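**Rutau carrying case, for phones, cables and small hand tools**

The Rutau is a flat plastic case with a foam tray inside. We made it together with Niskanen, who do the molding, and we sell it in our shop in Toltero and by mail. Many customers use it for small electronics work at home. Others keep it in a workshop where several old phones and a lot of cords are always going from one table to another.

The tray has 11 pockets. Four of them are large enough for a phone lying on its back, and the rest are narrow and meant for plugs, adapters and small screwdrivers. The foam is soft on the upper side and harder under it. Please wipe the glass of a phone before you put it in, also when it is an old phone that has scratches already. Dust that stays between foam and glass will make new ones. 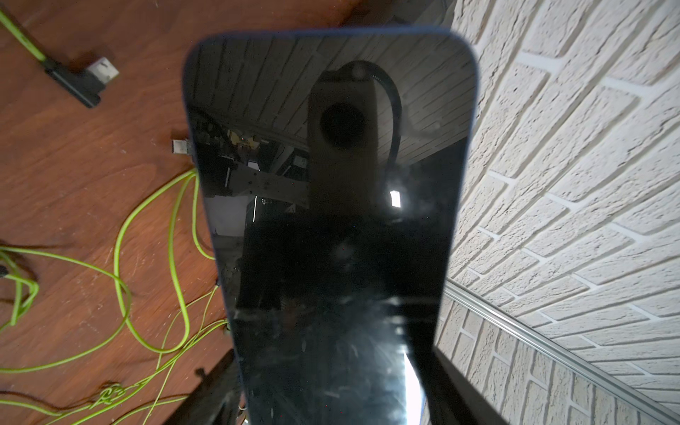 A dry cloth is enough for this. We do not recommend window cleaner, as the foam takes up the liquid and smells for a long time. If a phone has a thick cover, take the cover off first and lay it in the lid. The lid has a flat net for such things.

**Cables**

Thin cables are the main reason why people ask us for a second tray. They knot together very easily when they are thrown on the table all at once, and the small connectors catch in the loops. Our advice is to lay out everything on a flat table, find one plug, and follow that cable with your fingers to its other end. Do not pull on it. When it is free, wind it loosely around your hand and close it with a Braltex strip. For a big knot you should plan 15 minutes.
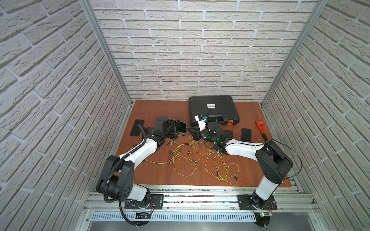
Do I have to sort the cables by type before I pack them?

It is better to sort them by length, and to keep the type for later. The narrow pockets hold one wound cable each, and a long cable will push out a short one if they share a pocket. If you own many of the same color, write the length on the strip with a pencil.

**Opening and closing**

The case should lie flat when you open it. Put it at the back of your table, so the space in front stays free for the work. Open both latches before you lift the lid. We tested the latches for some 2000 openings and they still closed well, but they do not like to be forced when a cable hangs out over the edge. Please check the edge with your hand first. 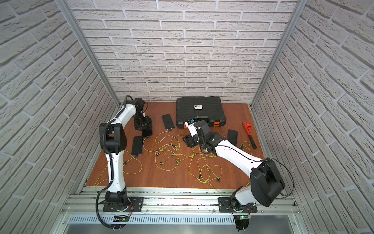

**What is in the package**

- Case with lid net
- Foam tray
- 34 Braltex strips, in two lengths
- One dry cloth
- Paper sheet with care advice

Phones, cables and tools are not included.
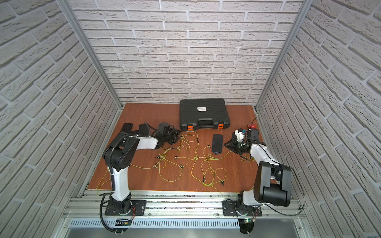
Sointu Riihimäki, who answers our mail, gets many questions about how to carry the case when it is full. It should be carried upright, with the latches on the upper side, and the heavy things should lie in the pockets closest to the hinge. The black handle is recessed in the front edge, with one orange latch on each side of it, and it does not stick out when the case is stored on a shelf. The ribs on the lid make it stiffer, but please do not stand on it.

**Spare parts**

Latches, handles and foam trays can be ordered one by one. The new trays with the wider cable pockets will come in February. They fit in all older Rutau cases, and the old tray can be sent back to us in the same box.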